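September, after lunch

Back on the Kilau bowl job. I gave the pale round one another go with fine paper this morning and I'm much happier with the rim - it was catching my thumb before, and now it's nice and smooth all the way round. The tool marks inside can stay, I've grown quite fond of them.
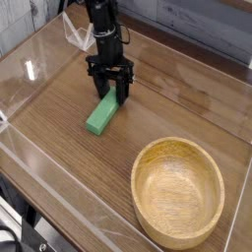
Oil next, I think, two thin coats and a night between them. Mimis want theirs left bare, so don't mix the batches up! Must also ring Laizer about more blanks - we're down to three.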